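Does a design district label do anything for a tiny studio?

Sebastián Espinoza
Lestotthorpe wants to call our six blocks a design district, and I run a 2-person print shop there. Has anybody been through this? They're asking $480 a year to be listed!
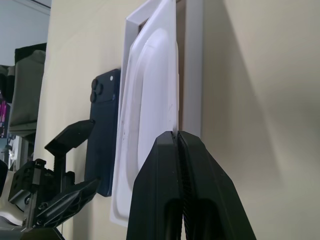

I'd get a window sticker and a spot on the map, and that's all I can find in the packet.

Uyên Võ
We joined in Sosa. Foot traffic went up in December, then went right back down. What helped was meeting the other studios (we still share a booth).
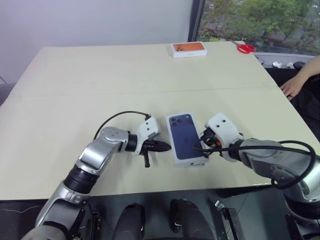 Ask whether the fee covers open studio night, because ours didn't. You'll want somewhere to spread out your prints, too. A plain cream tabletop with a seam across it does fine, so don't let them rent you display stands.

Condix
skip it, map was out of date in a year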